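Linen room and folding table checklist, Skuvbridge guest house
Walked Thu 1 July by Éabha Dolan. Comments under each item. Where I wrote "pass" I mean on the day, and no more than that.

1. Folding surface clean and free of snags
Pass, with doubts. The yellow surface was wiped before I came in, which tells me it gets wiped before inspections. Run a palm over it at the start of the shift. If the palm comes up gritty, clean it again and write that down, even if it makes the sheet look worse.

2. Items shaken out and checked before folding
Partly. The navy striped pieces get picked up in a heap and folded from the heap. The sheet says every piece is opened flat first. I have read that line on four sheets in a row and I don't believe it. Pins, hair clips and a broken pen cap have all come through the laundry since last August.
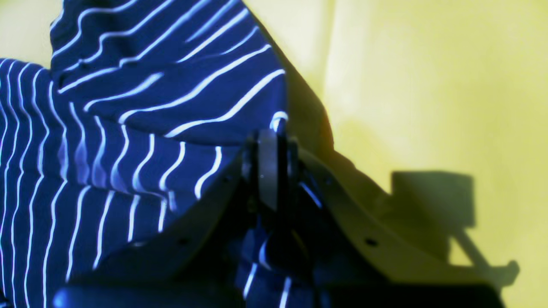 Dušan Hubáček wrote in the margin that opening every piece flat doubles the time at the table, and that a good shake over the bin finds anything worth finding. He would like the step changed to "shake, then fold." I have left his note in, and I have left the step as it is until someone shows me the pen cap would have dropped out.

3. Seams and hems
Fail on two pieces, now in the mending bag. Loose thread at the hem gets caught on the shelf brackets and pulls. The Avarby stock is better sewn than what we had before, or so the invoice claims. Check the corners first.

4. Stripes used as a fold guide
Not a safety item, but it keeps turning up on the form, so fine. The idea is that you line the white stripes up and the fold comes out square. It works on cloth that was cut square.
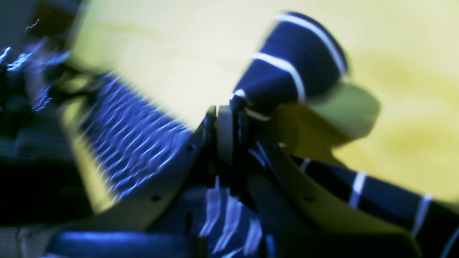 On the older pieces the stripes drift toward one side, and anyone following them ends up with a wedge that slides off the stack. Use the hems on those. I asked for the old and new stock to be shelved apart and was told it already is. Shelf B says otherwise.

5. Stack height
Limit is 32 inches from the shelf board. Top shelf measured 32 on the nose, which I find suspicious but cannot mark down. Nothing heavy goes up there in any case.

6. Lifting and carrying
Pass for the folded stacks. Single pieces are another matter. People grab one by the middle and walk off with it, and a trailing corner is a trip hazard in the narrow part by the door – I stepped on one myself. Gather it up before you move.

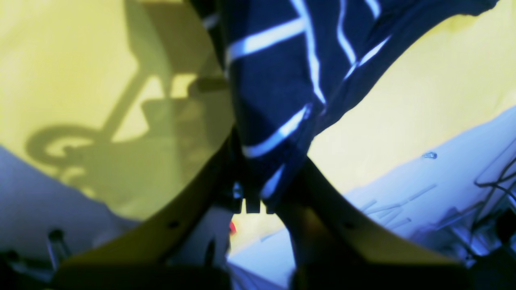 Item 6: striped cloth, gathered to a point at the low end.

7. Floor and walkway
Pass. The mat at the door lies flat now. The tape holding it down came from Hrnčiar and is supposed to last a year. We'll see. Check the edge nearest the sink, where the last lot lifted.

8. Room temperature and airflow
68 on the wall dial, 62 on the one I brought with me. One of them is wrong. Until we know which, do not sign this line. The vent was clear on both sides.

9. Damp check before shelving
The form wants a yes or no and gets a yes every time. Feel inside the fold, where the cloth is thickest. The outside dries first and will fool you. Anything cool to the touch goes back on the rail, and that includes pieces someone has just spent time folding.
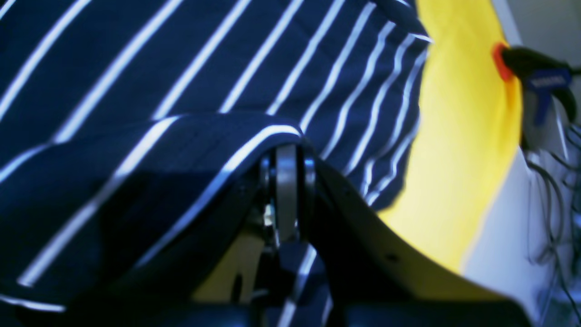
Éabha, the inside-the-fold test isn't much use either if your hands are cold, and in that room they always are. Could we get a cheap moisture meter and stop arguing? – Dušan

Reply: I'd want to try one on cloth we know is damp before trusting it. The Rikov catalog has one. Borrow it if they'll lend it, and don't buy it on the strength of the picture.

10. Extinguisher and exit
Tag in date, pin in place, door opens fully. Pass.

Still open: items 2, 3, 4 and 8. The mending bag goes out with the next pickup.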